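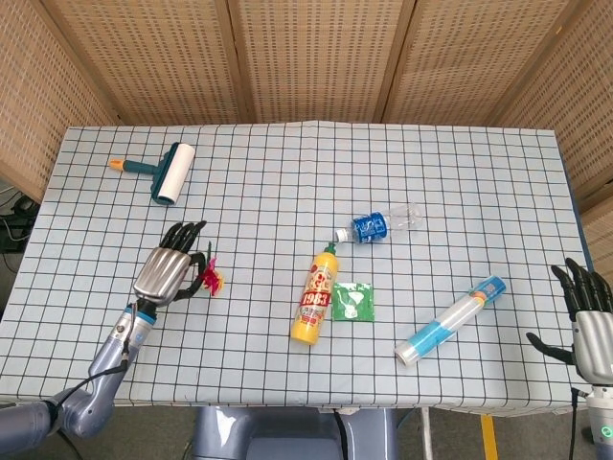
Warum klebt die Fusselrolle?

Fussel sind klein, leicht und ziemlich anhänglich. Sie sitzen am liebsten auf dem dunklen Pullover, und zwar genau dann, wenn die Oma zu Besuch kommt. Wegpusten hilft wenig. Die Fasern verhaken sich im Stoff, und manche werden auch noch elektrisch angezogen, so wie deine Haare vom Luftballon.

Gegen so viel Sturheit gibt es die Fusselrolle. Sie hat einen Griff und eine Rolle aus Papier, und das Papier ist außen klebrig. Du rollst damit über den Stoff, der Fussel bleibt am Kleber hängen und hat Pech gehabt.

Warum reißt die Rolle dann nicht gleich den ganzen Pullover mit? Der Kleber ist mit Absicht ein bisschen schlapp. Er hält einen Fussel fest, der fast nichts wiegt, aber keinen Ärmel, an dem ein Kind hängt. Ist das Papier voll, ziehst du die oberste Schicht ab. Darunter wartet schon die nächste, frisch und klebrig.

Probier es selbst: Lege eine Tischdecke auf den Tisch und streue 15 kurze Wollfäden darauf. Jetzt rollst du 3 Mal darüber, immer in dieselbe Richtung. Wie viele Fäden liegen noch da? Bei Falten im Stoff wird es schwieriger – die Rolle hüpft darüber, und in der Falte lachen sich die Fussel kaputt. Also vorher glatt streichen.

Zum Vergleich kannst du ein Stück Klebeband nehmen, mit der klebrigen Seite nach außen um die Hand gewickelt. Das klappt auch, sieht aber nach Erster Hilfe aus.

An Katzen wird bitte nicht geforscht. Die haben zwar die meisten Haare im Haus, wollen sie aber behalten. Teppiche sind erlaubt, brauchen nur sehr viel Papier, und irgendwann fragt jemand, wo die ganze Rolle geblieben ist.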